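Home | Modules | Handouts | Reading list | Contact

Sport and Season Planning - Handout 4
How a fixture list gets made (and remade)
Zanance College, notes revised 2019-08-09

Last time we looked at who owns a league. Today we get to my favourite bit of the whole module, the fixture list! Most fans see it once, look up the derby, and forget it exists. For a league office it is months of work, and nearly every argument in the sport ends up in it somewhere.

We'll use the ice hockey league at Astoscombe as our running case. It has eight clubs, and we'll start with the plain sum. If every club plays every other club once, that's seven games each. Play home and away and it's 14. The Astoscombe clubs wanted a longer season than that, so they play each other four times, which gives 28 games per club and 112 across the league. Do check that for yourselves on paper - the method comes up again in the coursework.

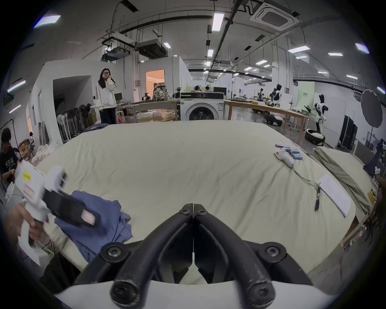 Now for the limits. A rink is shared with figure skaters, public sessions and junior teams, so a club can't simply pick its nights. Joltelow, the biggest club in the case, has a rink that holds 3,000 and would love to play every home game at the weekend. So would everybody else. Write down each club's blocked dates before you place a single game. If you do it afterwards you'll be rubbing out half your grid (I have done this, and it is a miserable evening).

Hard limits are the ones you can't break: no ice, no game. Soft limits are things clubs would like, such as no more than three away games in a row. A good planner keeps the two in separate columns and gives each soft limit a score, so that when something has to give you can see what it costs.
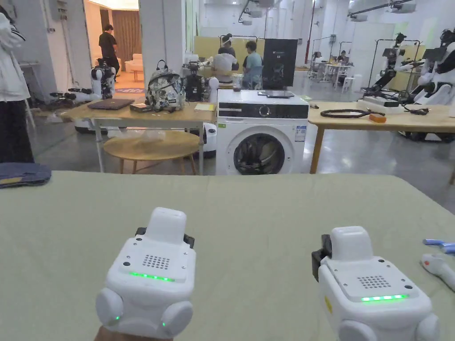
Lahlou asked whether the broadcaster's wishes count as hard or soft, given that the broadcaster pays for them. Great question, and it depends on the contract! If the deal names a slot, it's hard. If it says the league will "try to provide" one, it's soft, though you would be brave to ignore it. Read the wording before you decide which column it goes in.

Travel is where the fun really starts. Two away games close together on the map should be paired on following nights, so the team makes one trip. In our case the longest journey is 80 miles, which doesn't sound like much until you've driven it home after a late finish with kit bags on your knees.

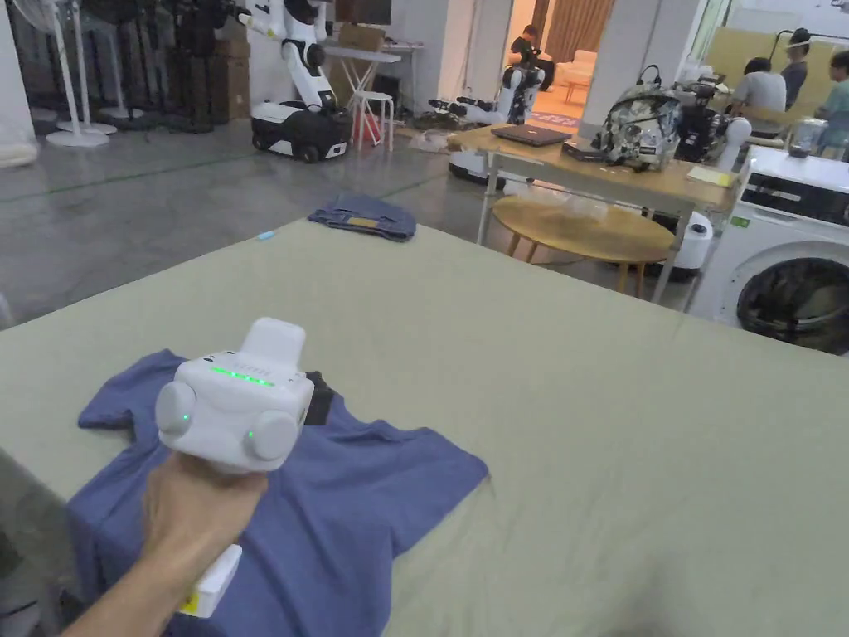 4.2 WHEN THE START DATE SLIPS

Suppose the opening night has to move back by a month, but the play-offs still begin in March. You have the same number of games and 30 fewer days. There are three usual ways out:

- Squeeze: keep every game and play more midweek. Gate money stays, but tired players get hurt.
- Cut: drop one full round of meetings. It's fair, as each club loses the same opponents, but season ticket holders will want something back.
- Split: divide the league into two groups and play mostly within them. Travel drops nicely, and the table gets harder to compare.
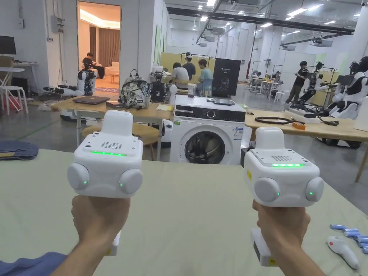

Cutting a round takes our clubs from 28 games to 21, and 21 is an odd number, so somebody gets an extra home game. Four clubs will have 11 at home and four will have 10. For a small club one gate can be the difference between a decent year and a worrying one, so expect this to be the longest part of the meeting. Some leagues draw lots. Others give the extra game to the clubs that finished lower the year before - I rather like that, but be ready to defend it.

For next time: take the blank grid, choose one of the three ways out, and fill in the first four weeks for all the clubs. Mark the hard limits in pen and the soft ones in pencil. Bring a short note, one side at most, saying which club would complain first and what you would tell them.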